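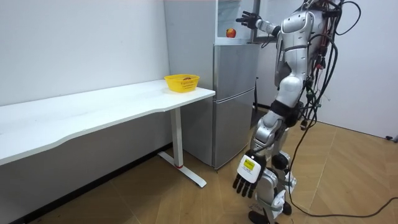

A red apple on a refrigerator shelf.

Kids' Corner > Travel and Places
Last updated: Oct 24, 2025

Why Do Vacation Homes Cost More at Some Times of the Year?

When a family goes on vacation, they need a place to sleep. Some families stay in a hotel. Others rent a whole house or cabin for a few days. This is called a vacation rental. The family pays money to use the home, and then they go back to their own home at the end of the trip.

If you look at the price of a vacation rental, you may notice something strange. The same cabin can have one price in the fall and a much higher price in the winter. The cabin has the same beds and the same roof. Why does the price change?

A town called Jatthorpe

Jatthorpe is a small town in the mountains. Only 1000 people live there all year. There is a ski hill at one end of town and a lake called Kuruc Lake at the other end.

Jatthorpe has 58 cabins that visitors can rent. In the fall, the ski hill is closed and the lake is too cold for swimming. Not many people visit, and a lot of the cabins have nobody in them.

In December, snow covers the hill and the ski lifts start to run. Schools close for winter break. Now many families want to come to Jatthorpe at the same time, but there are still only 58 cabins.

Supply and demand

There are two words that help explain what happens next.

Supply means how much of something there is. In Jatthorpe, the supply is 58 cabins. It takes a long time to build a new cabin, so the supply stays the same from fall to winter.

Demand means how much people want something. Demand for cabins is low in the fall and high in December.

When demand is high and supply stays the same, prices often go up. The owners know that if one family decides a cabin costs too much, another family will probably rent it. When demand is low, owners may bring the price down. They would like to earn a little money and not leave the cabin empty.

One of the cabins is called Nikeck Cabin. It has room for six people. In the fall, a family can rent it for a whole week for $800. In December, $800 pays for only a few nights.

High season and low season

People who work in travel have names for the busy and quiet parts of the year.

High season is when the most visitors come. It is also called peak season.

Low season is when the fewest visitors come. It is also called the off-season.

The time in between is called shoulder season. It is the part that joins the busy time and the quiet time, the way your shoulder joins your arm to your body.

High season is different in different places. A beach town called Bringate has its high season in the summer, when the water is warm. In winter, when Jatthorpe is full, the beach at Bringate is quiet. Some towns have two high seasons. Jatthorpe gets busy again in July, when people come to swim and fish in Kuruc Lake.
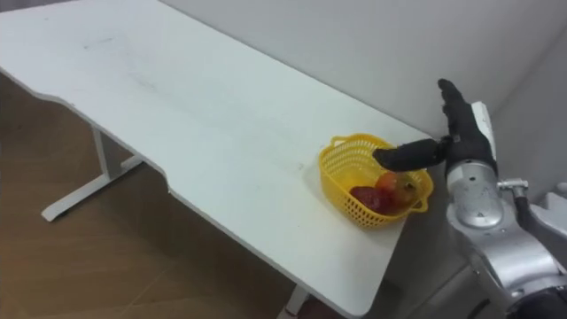 What does the owner do with the money?

The owner does not get to keep all of the rent. A vacation home costs money to run, even when no one is staying in it. The owner may have to pay for:

- cleaning after each visit
- heat, water, and electricity
- fixing things that break
- insurance, which helps pay if there is a fire or a flood
- taxes to the town

Many of these bills come every month. An owner in Jatthorpe has to earn enough in the busy months to help pay the bills in the quiet ones.

How can families pay less?

Some families travel in low season or shoulder season. This is easier for people who do not have to think about school. A trip that starts on a weekday can also cost less than one on a weekend.

Some families share a bigger house with cousins or friends and split the price. Others book early, before the lower-priced homes are gone. Waiting until the last minute sometimes works too, but it is a risk. There may be no homes left.

Words to know

Rent: to pay money to use something that belongs to someone else.
Book: to save a place for yourself ahead of time.
Vacancy: a room or home that no one has booked yet.
Deposit: money you pay first. You often get it back if nothing is broken.

Try it yourself

Think about the town or city where you live. When do the most visitors come? Ask a grown-up to help you look up the price of one place to stay in two different months. Write down both prices and see which is higher.

Shares: 6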